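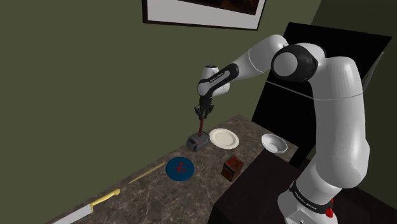

Olport Cup

The Olport Cup is a rugby union match played each September between the clubs of Plillau and Olport, two harbor towns that have never agreed on much else. It is a single game with no qualifying rounds, which has allowed both towns to describe themselves as finalists every year.

Format

Matches last the usual 80 minutes under standard union laws, with one local exception: a drawn game leaves the cup with the previous holder. Critics say this encourages the holder to play for a draw. The 1994 match, which finished 0-0 in heavy wind, is generally cited by both sides of the argument.

Each club may name a squad of up to 30, and players must have appeared in at least two league games for their club that season. The rule was brought in after Olport fielded a center who had arrived by ferry that morning and left by the same ferry that night, having scored twice.

Venue

The game alternates between Runia Park in Plillau and the Nygård ground in Olport. Nygård slopes noticeably toward the sea - visiting captains who win the toss tend to ask which way is down. Its only stand has 186 seats, 13 of them behind a pillar. These are sold at full price. Runia Park is flatter and larger, and drew a record crowd of some 2000 for the first match after its drainage was replaced.

Notable matches

The highest score by either side is Plillau's 82, run up at home against a team missing most of its front row to a wedding. Olport's club history covers the afternoon in one sentence, most of it about the catering.

Trophy

The cup itself is a silver-plated sugar bowl with one handle. A proposal to replace it was voted down by both clubs on 14 May 2018, their only recorded unanimous decision.

See also

Nygård ground
Runia Park
Plillau RFC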